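Last updated: January
9 min read

4. Credit transfer and the treatment of repeated courses

4.1 How the schools decide

The three schools in the Ustport district accept credits from outside providers, but each one wrote its own rule before the district office asked for a common text. In this section we compare these rules and the way in which counselors apply them. The material consists of the written policies, 17 interviews with counselors and registrars, and the transcripts of 418 students who finished at least one outside course during their high school years.

The written policies agree on two points. A student must ask for approval before the course begins, and the provider must be accredited. After this the texts become different. The first school records the outside course with its letter grade but does not include it in the grade average. The second school includes the grade without extra weight. The third school gives the extra weight when the course is named as advanced by the provider, and it leaves the final decision to the head of the department. This last rule was described to us by Fernanda Torres, a registrar with long experience, as "the rule that depends on who is in the office."

Repeated courses are a special case. A student who receives a low grade in chemistry or algebra may take the same course again online in summer. In two schools the new grade replaces the old one. In the other school both grades stay on the transcript and the average is calculated from both. Students who moved between schools inside the district were sometimes surprised by this difference – one family learned of it only when the college applications were already being prepared.

Laboratory subjects bring one more difficulty. The approval form asks if the outside course has a practical part, and the counselor must judge the answer from the provider's course outline. Most outlines give a number of hours and few other details. The science teachers we interviewed wished to see at least one sample of student work before the credit was accepted, although no policy requires it.
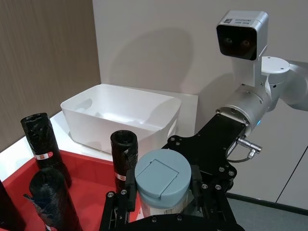 Figure 6. White bin and container with a light blue lid.

Does an outside course lower the chance of a student to enter the advanced class of the next year? In our data the effect depends on the subject: in mathematics the placement test decides, so the origin of the credit has little weight, while in languages the teacher's recommendation is needed and students with outside credit receive it less often.

4.2 Time between request and decision

The approval form was introduced to make decisions faster. We could follow 200 requests from the day of submission to the day of the answer. The longest delays came at the start of summer, when counselors were preparing the schedules of the next year and the department heads were not in the building. Kamath (personal communication) suggests that a fixed closing date in spring would move most requests to a calmer period. Two counselors were against this idea, as families often decide on a summer course only after the final grades are known.

A request that was refused could be sent again with more documents. Of the requests we followed, 6 were sent a second time, and all of them concerned the weight of the grade. We did not find a case where a family disputed the credit itself. It is possible that such disputes are settled by telephone and leave no written trace, and our interviews give some support to this reading.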